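Subject: Re: [leaders-list] Birkmont summer camp -- numbers and the Koller hut

On the evening of the 14-hour bus thread, the camp team wrote:

> Hello all leaders,
>
> Good news from Birkmont. The site has told us it can take up to
> 3,000 of us in August, all units together, on the big field below
> the river. Fultolia will do the catering as a full package, three
> meals a day, and the Koller hut is ours for the first aid post.
>
> We would like every unit to confirm places by the end of May.
> A deposit is needed with the confirmation. Patrols will not need
> to bring stoves, dining shelters or washing-up gear this year,
> which should make travel a lot lighter for everybody!
>
> The draft programme is on the list pages. Hiking day is on the
> second day, the big campfire is on the last night.
>
> Yours in scouting,
> the camp team

I've read this twice and I'm still not ready to put our unit's money down.

First, the 3,000. Is that what the site says it can hold, or what it has had on the field before? We went to Birkmont as a small group some summers back and the lower field was a bog after one night of rain. There were 2 water taps, one of them by the car park. I'd like to hear where the extra ones are going and who is paying for them before I tell parents it's all in hand.

Second, the catering. I know stoves are heavy and I know some units will be pleased. But our patrols cook. They spend the whole spring learning to do it over a wood fire, they burn a good deal of rice, and camp is where it comes right. If they queue for a tray three times a day, what have they been practising for? Could units opt out of the package and pay less? The message doesn't say. It doesn't give a price per head either, with or without food.

Third, the Koller hut. It's at the top of the track, the field is at the bottom. Carrying a child with a twisted ankle up that hill is no joke, and I'd want a tent with a first-aider in it down among the units, day and night.

Hiking day on day two also seems early to me. Half of the younger ones won't have slept the first night. Day four would be kinder.

We have 44 coming if the parents all agree, about the same as last year. I can hold those names until the end of May but I won't collect deposits on a draft programme and an "up to". If the camp team can answer the points on water, price and first aid, I'll gladly change my mind -- it's a lovely valley and the river is good for rafts.

On the kit side, we still have the unit boxes from the Stustero camp and I'd bring them whatever is decided about food. Somebody asked on the list whether old metal ones are worth keeping or whether we should all go over to plastic crates. I'd keep them. Scrapes on the floor like the ones on the grey metal bin below don't worry me at all, and sloping sides make for easy sweeping out. What I look for is rust along the bottom seams, and lids that no longer sit flat. Ours get a wipe with an oily rag in the autumn and go back on the shelf.

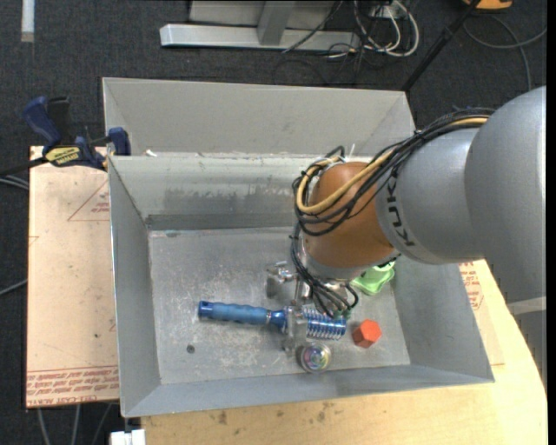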